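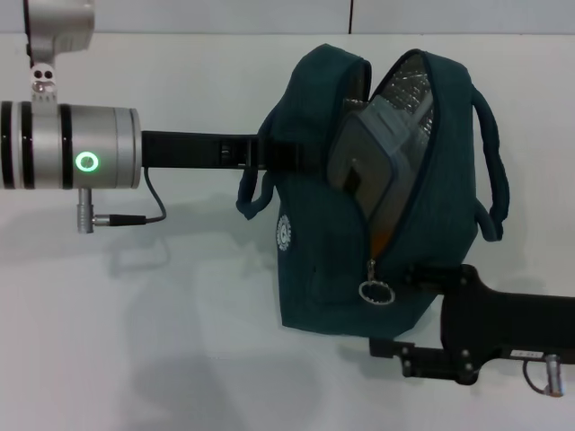

Manikandan Pisharody swears the soft lunch bag beats any hard box, and he's packed 300 lunches to prove it. Stands up by itself, he says, squashes flat later. Fair. I tried 3 this October. My rules so far: zipper all the way open before you start, heavy stuff first, fruit on top. Two handles or forget it. Dark colors, becuase soup. The ice pack goes down the side, and wipe the lining the same night. Crumbs get in the zipper otherwise.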